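Chore trials find machines slow on the small stuff

Sun 22 July

Gripping tools can now manage some kitchen and shop chores, but they still lag well behind people, according to results released by Cikelbridge after nine weeks of trials at its test site in Ollska.

The company logged 2765 attempts at everyday jobs such as clearing counters, putting dishes away and tidying display shelves. Its Mushi system finished 583 of them with no help from staff.

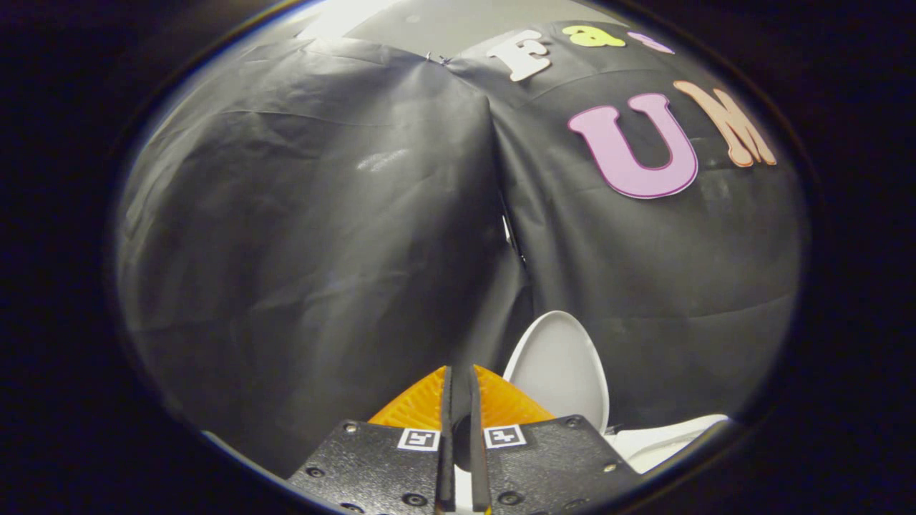

Soft and bendable items caused the most trouble, said Mercy Owino, who ran the trials. "A mug is fine. Give it a floppy sheet or a sponge and it may try four times and then stop," she said.

Faith Shemweta, who manages a housewares store in Esar and watched two of the sessions, said she would not put one on her sales floor yet. "My staff can reset a shelf before it gets through one box," she said.

Cikelbridge plans a second round in December, with 465 new tasks. Laundry folding will be added to the list.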